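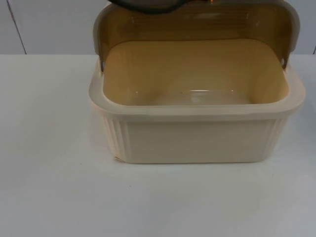 Ulik night order

The Ulik night order was a temporary public order measure that restricted movement in parts of the town of Ulik after dark. It was issued in March by the district prefect, Severin Gasser, after several nights of disorder in the Clavari quarter, and was extended once before it lapsed. The order closed streets to persons under the age of majority who were not with an adult, banned the sale of fuel in loose containers, and gave police the power to clear any gathering within the marked zone. Parts of it were later set aside by the district administrative court.

The measure is usually called the night order in local usage. The term "curfew" appears in press reports and in the court judgment, but not in the text of the order itself.

Background

Clavari lies on the eastern bank of the Zamasa and is joined to the centre of Ulik by one road bridge and a footbridge. Most of the housing was put up as a single estate for workers at the former rail yard. The quarter has its own police post, which was staffed only during the day in the period before the order.

The disorder began after the town closed the Clavari bus depot and moved the last evening services to the western bank. A protest at the depot gates ended with the forced entry of the site, and two vehicles were set on fire in the yard. On the nights that followed, bins and parked cars were burned along the main street of the quarter and the footbridge was blocked with building material. Officers brought in from neighbouring districts used tear gas near the bridgehead.

The depot was guarded at the time by Grabner, a private security firm under contract to the bus operator. Residents' groups stated that Grabner staff had locked the side gate while people were still inside the yard. The firm denied this. The question was not settled by the later proceedings, which dealt only with the lawfulness of the order.

Contents of the order

The order had five articles.

Article 1 set out the zone. It covered the whole of Clavari, both bridges, and a strip of the western bank as far as the covered market.

Article 2 barred unaccompanied minors from streets, squares and open ground in the zone between 9 pm and 6 am. Travel to or from work, medical care or a place of worship was exempt, provided that the reason could be shown on request.

Article 3 banned the sale and carrying of fuel in cans or bottles, and of fireworks of every class. Filling stations could serve vehicles only.

Article 4 allowed the senior officer present to disperse any gathering in the zone "likely to give rise to disorder". No lower limit was placed on the size of a gathering, and no warning was required.

Article 5 dealt with duration and publication. The order was to run for four nights and could be renewed by the prefect on the same terms. Notice was to be posted at the town hall, at the police post and at both ends of each bridge.

Renewal

The order was renewed once, for a further five nights. The renewal made no change to the zone or the hours. It added a short statement of reasons, missing from the first version, which referred to the fires at the depot and to damage at the Clavari post office.

Two members of the town council asked for the strip on the western bank to be taken out of the zone on the ground that no incident had been recorded there. The prefecture replied in writing that the strip was needed to control access to the bridges.

Enforcement

Police made 1,774 identity checks under the order. The figure comes from the prefecture's closing report and covers both the original term and the renewal. It does not separate checks made under Article 2 from those made under Article 4, and it counts a person stopped more than once as a new check each time.

Minors found in breach were taken home or, where no adult could be reached, to the police post. The order created no offence for the minor. Parents could be fined, but the report does not state whether any fine was paid. Breaches of the fuel ban were dealt with under the general penal code.

Fixed checkpoints stood at the bridgeheads. Mobile patrols worked inside the quarter and were withdrawn before the morning shift, leaving the checkpoints in place until the end of the restricted hours. The footbridge was closed to all users on the first night of the order and reopened with a checkpoint on the second.

Legal challenge

An application to suspend the order was lodged during its first term by a tenants' association in Clavari. The court declined to hear it as an urgent matter and joined it to a later application for annulment. By the time of the hearing the order had lapsed, and the prefecture argued that there was nothing left to decide. The court rejected that argument because persons had been fined while the order was in force.

The judgment dealt with each article in turn. The zone was upheld as regards Clavari and the bridges, but the western strip was struck out for lack of evidence. Article 2 was upheld. Article 3 was upheld as to fuel and annulled as to the lowest class of fireworks, whose regulation fell outside the powers of the prefect. Article 4 was annulled in full. The court held that a power to disperse required a warning and a stated ground, and that the wording left both to the discretion of a single officer.

Neither side appealed.

Later developments

The prefecture issued a model text for orders of this kind after the judgment. It requires a map, a statement of reasons in the first version, and a spoken warning before any gathering is cleared. Renewal for a longer period than the first term is no longer allowed.

The police post in Clavari was given a night shift. The depot remained closed, and one late bus service was restored over the Zamasa bridge under a new contract. Grabner was not retained at the site.

Terminology

In the district's administrative practice, a night order is distinct from a closure order, which applies to premises, and from an assembly ban, which applies to a named event. The Ulik text combined elements of the first and the third. Commentary on the judgment has treated this overlap as the main cause of the faults in Article 4.

See also

Administrative policing
Assembly ban
Clavari bus depot
Closure order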